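The Slowest Book in Nolstead

Yannick Gilbert's Salt for the Ferryman took seven years to write and runs to 800 pages, five of them about the ferry. The rest is soup. His narrator, a retired customs clerk, eats it in every port along the Ustano and forgives no cook.

I began it on a Monday in March and was cross by bedtime. By page 143 I was ordering leeks. 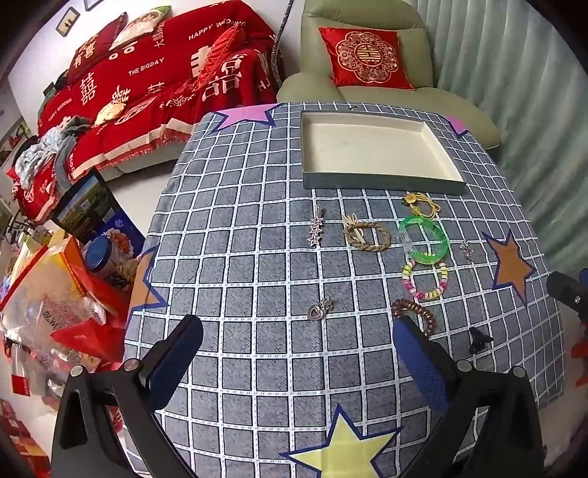
Killian Chauvin's translation keeps the grumbling musical, though he has left the word "ladle" doing far too much work. Vlček have printed it in type fit for ants. A sequel is threatened, with bread.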